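Plush Blankets and White Cotton: Your Questions
Last updated 9 Sep 2023

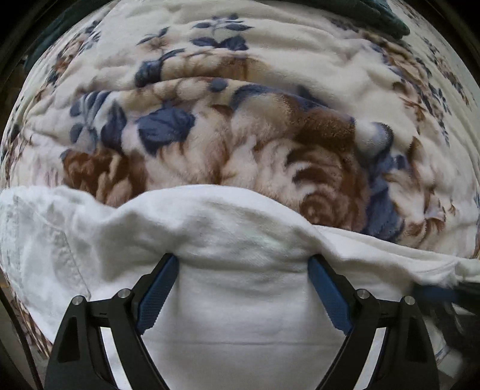

A plain white cloth against a cream plush blanket with a flower and leaf print.

We love getting your letters about bedding, and ever since the Givthorpe blanket came into the shop in June they have been pouring in! These are the questions we hear most. If yours is missing, write to us and we'll add it.

Do I need a white layer with a plush blanket?
You don't need one, but we're big fans. Plush is wonderfully cozy and it also holds on to everything (hair, crumbs, hand cream), and a smooth cotton cloth between you and the pile can go in the wash every week while the blanket waits its turn. Plus a flower print looks so fresh next to plain white!

Which white cloth do you sell?
Two of them. The Pradach is the lighter one, smooth and quick to dry. The Mansilla has a closer weave and more weight, so it stays put on a bed where people toss and turn. Both come hemmed on all four sides.

How do I wash the blanket?
Cool water, gentle cycle, a small amount of liquid detergent, no fabric softener. Softener coats the pile and after a few washes it starts to feel greasy. Give the drum plenty of room. A big plush blanket crammed into a small machine comes out with soapy patches, and then you get to do it all over again.

Can it go in the dryer?
Low heat only, and take it out while it's still a tiny bit damp. Shake it hard, outdoors if you can, and hang it over two lines so the weight is spread out. The pile will stand right back up!

The pile is flat where I sit on it. Is it ruined?
Not at all. Hold a steamer a hand's width away, let the fibers relax, then brush them lightly with a soft clothes brush, first one way and then the other. Never put an iron on it.

How do I get creases out of the white cotton?
Iron it slightly damp, on the wrong side first, working from the middle toward the hems. For fold lines that have been there all winter, spritz with water, roll the cloth up for 10 minutes and then iron. Or leave them in, if you like that rumpled look as much as we do.

How should I fold the two together?
Lay the blanket out with the print facing up, put the cloth over it and smooth from the center. Fold in thirds lengthwise, then in half, and in half again. The plush ends up on the outside and the cotton stays clean in the middle. Lovely on a shelf, too.

Will the print fade?
All prints soften with time and sunlight. Turn the blanket around every month or so if it lies near a window, and dry it in the shade.

Where can I find matching pieces?
The Givthorpe is item 639 and the Mansilla is item 909, both on the bedding tables at our Stillitz store. The Pradach is on the shelf beside them. Bring a pillowcase from home if you're trying to match a white. There are so many whites!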